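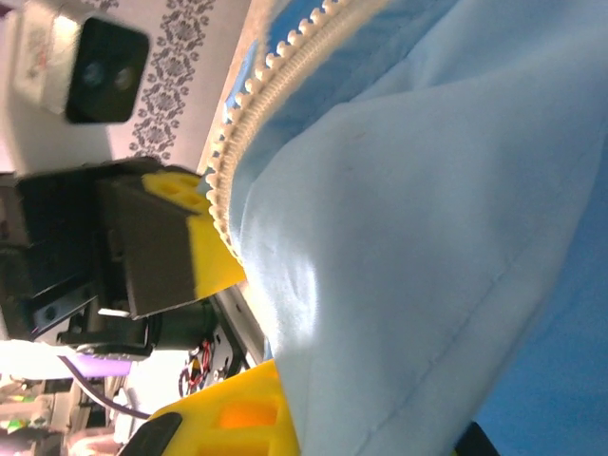

Section 4. Zippered covers and jackets: closing, folding, packing away

Read this one before you start on the bag. Most of the returns we get at Cluter are zippers, and most of those were fine until somebody yanked.

Covers everything soft with a zipper on it. Cushion covers, light jackets, padded vests, the quilted bag liners. Chunky-tooth zippers and the thin coil kind both, differences noted where there are any.

What you need

A flat surface longer than the item. Bed is ok, table is better.
A soft dry brush, old toothbrush does it.
Zipper wax or a plain white candle stub.
The storage bag (the Nandason one in your kit, or any breathable bag that closes).
A label and a pen that doesn't bleed.

4.1 Before you touch the zipper

1. Empty it. Pockets, inside pockets, the little one nobody uses. Cushion covers: take the insert out if you're storing flat, leave it in if you're only closing up after a wash.

2. Check it's dry. All of it, not just the face. Feel along the seam next to the zipper, thats where the fabric is doubled and holds damp longest. Any doubt, hang it another night.

3. Lay it face up, zipper side toward you. Smooth out from the middle with the flat of your hand. Don't iron over the teeth.

4. Brush along both rows of teeth. Short strokes, away from the fabric. Lint, pet hair, sand.

Note: if the item has a strip of contrast fabric along the zipper, brush with the strip folded back. Lint hides under there.

4.2 Closing the zipper

1. Slider all the way down to the start. On jackets, seat the pin fully in the box at the bottom. Push until it stops. Half seated is how you get a split.

2. Hold the bottom end still with one hand. Pull the slider with the other, straight along the line of the teeth, slow.

3. Where the zipper curves (round a cushion corner, up into a collar), stop and straighten that part with your fingers before you go on. Pull in short lengths through the curve.

4. Keep loose fabric clear of the slider. Pinch it back ahead of you. Light smooth cloth is the worst for this, it slides right in.

5. Stop a thumb's width before the end, check nothing is caught, then finish.

CAUTION: Do not force a stuck slider. Do not use pliers on the pull tab. Torn tape can't be repaired at home and is not covered.

4.3 If it's stuck

1. Let go. Look at both sides, front and back.

2. Fabric caught: hold the cloth close to the slider and ease it out sideways while backing the slider down. A little at a time. Takes a few tries.

3. Nothing caught: rub wax on the teeth just ahead of the slider and just behind. Work it back and forth over a short stretch, then longer.

4. Teeth opening up behind the slider: run it back to the start and begin again from 4.2 step 1. If it does it twice more the slider is worn. Order a replacement, part 3386, and give the zipper length when you order.

CAUTION: No cooking oil, no spray lubricant. Both stain light colors and it does not come out. Pale blue, cream and gray show it most.

4.4 Folding

Jackets and vests

1. Zip closed, face down. Sleeves in across the back, flat, cuffs toward the hem.

2. Fold one side in to the middle, then the other. The zipper should lie along one flat line underneath and not bend across a fold.

3. Fold up from the hem, in thirds. Press the air out with your forearm, gently if it's padded.

Cushion covers

1. Zip closed, zipper edge to the left.

2. Fold the far edge over so it stops short of the teeth. Teeth stay on the outside of the bundle. Folded inside they press a line of dents into the cloth, and those marks stay a good while.

3. Fold once more the other way if the bag is small.

Cushions with the insert left in

Don't fold. Plump, zip, stand them on edge side by side. Zippers all facing down.

Note: quilted or top-stitched pieces, follow the stitch lines when you fold. They want to bend there anyway.

4.5 Into the bag

1. Heaviest at the bottom. Inserts, then padded things, then covers.

2. Turn each bundle so its zipper faces the side of the bag and doesnt sit against the next bundle. Teeth snag knits. If you have to mix knits in, put a pillowcase between.

3. Up to 5 jackets or 9 covers in the medium bag. More than that and the bag's own zipper takes the strain, and then you're back at 4.3.

4. Label on the outside. What it is, and the room it goes back to. Not "misc".

5. Close, lift once by the handles, check the seams aren't pulling. If they are take something out.

Long storage: leave the slider a little short of the end on jackets so the collar isn't under tension. Open the bag once a season, shake everything out, refold on different lines.

Fits: the medium bag goes in the Zestholm underbed drawer lying flat. Large bag does not, whatever the old leaflet says. Shelf or closet floor for the large. The Paredes box takes either but leave the lid unlatched if it's full.

Next: Section 5. Bedding and bulky items

Page updated 7th December

Shares 9 | Comments 4

Comments

Vicente Iturra
The candle worked. I'd been fighting the same cushion cover for two winters. Does it matter if the wax is scented?

Cluter support
Hi Vicente, plain is safer. Colored or scented can leave a mark on the tape. Wipe off the extra with a dry cloth.

Aldana Bravo
4.4 step 2 for jackets, do you mean hood tucked in or hood out? Mine has a hood that doesn't detach and the bundle comes out lumpy at one end every time.

Cluter support
Hood folded flat down onto the back first, before the sleeves. We'll add it, thank you.

Contact us | Spare parts | Returns | © Cluter. All rights reserved. | Back to top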